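Dos pinzas para abrir un ordenador

Por Mansa Atinga
Abril
Tiempo de lectura: 2 minutos

En el taller de Skelto desmontan ordenadores de sobremesa para recuperar piezas. El trabajo se hace a mano, y la empresa quiere saber qué parte puede pasar a un robot. Para eso compara dos pinzas, la Tillman y la Gremo, con la misma torre tumbada sobre una mesa de perfiles de aluminio.
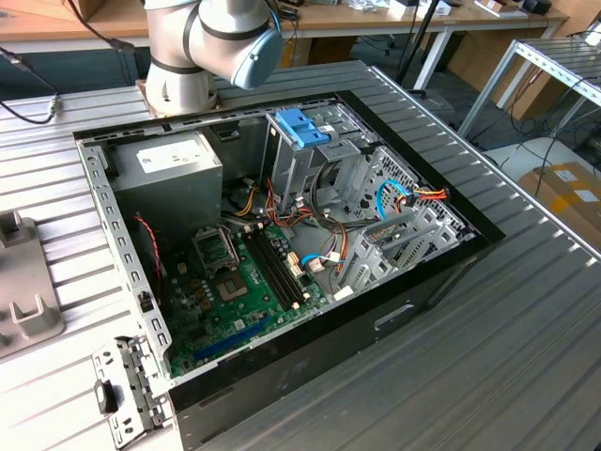
La prueba está acotada. El procesador y la memoria quedan fuera. Interesan los cables de alimentación, los conectores SATA y los cierres de plástico azul de las jaulas de discos, que obligan a entrar con los dedos en muy poco espacio. Cada pinza hace 33 intentos por tarea y el controlador, un Trorkivmont, registra la fuerza en todos ellos.

La Tillman cuesta 2.776 euros y agarra con firmeza. Le estorba el cuerpo, demasiado ancho para trabajar cerca de las paredes de la caja. La Gremo es más estrecha, pero los técnicos tuvieron que corregir su calibración el sábado.

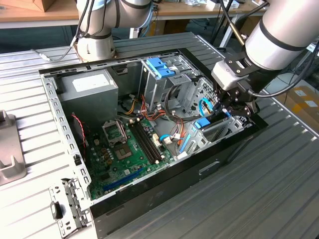

Lo que falla

Los cables dan más problemas que el metal. Cambian de sitio al rozarlos y tapan el conector que la cámara acaba de localizar. De los 219 errores anotados hasta ahora, la mayoría empieza ahí.
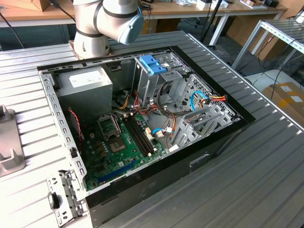
Skelto ha probado a acercarse desde otro ángulo, con una trayectoria más lenta. Se pierde tiempo en cada ciclo y se reducen los enganches. La decisión de compra queda pendiente de repetir la serie con unos dedos más finos para la Tillman.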